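Washing, Storing and Mending a Costume You Want to Wear Twice
Speaker notes, January 21, 2026
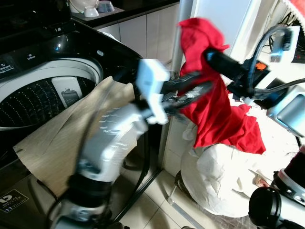
Okay, hi, come on in, there are seats down the front. I'm going to talk about what happens to a costume after the convention, and I'll start with the bit where most of mine died, the laundry. My first big build was a long gray coat with a satin lining and I put the whole thing in the wash the night I got home, with everything else from the suitcase. I didn't check a thing. So if your machine at home is a top loader with the separate spots marked Detergent and Softener, I want you to forget the second one exists for costume day. Softener leaves a coating, and that coating fights with iron-on adhesive, with fabric paint, with pretty much anything you'll want to stick on later when you repair it. Detergent, a small dose, and that's your lot!

(Ask who has washed a costume and regretted it. Wait for hands. Take one story, two if they're short.)

So, before any water. Go over the costume on the hanger, in daylight if you can. You're looking for anything that isn't cloth. Foam, resin buttons, magnets (I always forget magnets), boning, LED strips, the little battery pack you sewed into the hem and swore you'd remember. Take it all off and put it in a zip bag, and write on the bag what it came from. I have a drawer of unlabeled buckles at home and I'm never going to know.

My friend Josphat Mosoti makes everything detachable from the start. Snaps under every armor piece, snaps under the collar, even the trim on his capes is basted on with big loose stitches so he can rip it out in one evening. I used to think that was overkill. Then I spent a whole weekend unpicking gold braid from a jacket with a tiny pair of scissors and a podcast, and I went and bought snaps.

(Hold up the Bevel jacket. Turn it inside out so they can see the snaps. Pass it round, ask for it back!)

Some of you will know this one, it's my Bevel jacket, the airship captain from Eltis. I wore it for 17 days last year, all told, and it's been cleaned properly 3 times. In between it gets the spray. The spray is cheap plain vodka in a plant mister, on the inside only, armpits and collar, then hung by an open window overnight. Theater wardrobe people have done this forever. Test it on a seam allowance first, especially on acetate or anything shiny, and keep it well away from painted bits.

Now the color test. Damp white cloth, press it on an inside seam, count to thirty. If you see color on the cloth, that piece gets washed alone, by hand, cold. Red is the worst. Cheap black is nearly as bad, and it comes off a sort of murky green. If you've got red next to white on the same garment and they're sewn together, don't soak it at all. Spot clean, be patient, have a cup of tea.

(If running late, skip to wigs.)

Hand washing, quick version. Bathtub or a big plastic tub, cold water, a spoonful of mild detergent, put the garment in and push it down gently. Don't scrub and don't wring. Ten minutes, drain, rinse till the water's clear, then roll it up in a towel and kneel on the towel. It looks ridiculous and it gets an amazing amount of water out. Dry it flat if it's knit or heavy, on a fat hanger if it's woven.

Machine washing is fine for plain cotton and poly-cotton, the undershirts, the plain pants, most tabards. Mesh bag, cold, gentle cycle, zippers closed. No dryer. I know, I know, but anything with fusible interfacing in it can bubble up, and once it's bubbled you're stuck with it.

Wigs! Okay. Synthetic fiber, cool water, a squirt of regular shampoo, and swish. Comb from the ends up, before and after. If it's styled with a whole can of hairspray and glue, leave it be and just wipe the inside of the cap with a damp cloth. Dry it on a stand or over a jar with a sock on it.

(Show the sad wig. Show the nice wig. They came out of the same packet.)

Storage. I lost a pair of vinyl boots because I folded them next to each other in a hot attic in July and they welded themselves together. Put tissue or an old pillowcase between any two shiny surfaces. Stuff boots and gloves. Foam armor goes in a box with nothing on top of it, since it'll take the shape of whatever's leaning on it. Hang cloth in cotton covers, old bedsheets with a hole cut for the hanger work great, and keep the plastic dry-cleaning bags out of it.

Mending kit, because somebody always asks. Needles, thread in your costume's colors, safety pins in more sizes than you think, contact glue, a bit of spare fabric, and a spare set of whatever closure you used. Cathal Noonan once fixed my cape clasp in a hotel elevator with dental floss, so floss goes in too. It's stronger than thread and you can get it at the front desk.

I paid 100 dollars for the fabric in that first coat, the one I killed. The lining shrank, the outside didn't, and it hung like a bag of laundry. I did get a pretty good pirate vest out of the leftovers.

(Questions. Likely ones: can you dry clean it? Yes, if there's no glue and you tell them about the paint. Does freezing kill the smell? Never worked for me. Where did I get the gold braid? Bustamante, the trim store, ask for the end-of-roll bin.)

Handouts are on the table by the door. Jacket back to me, please!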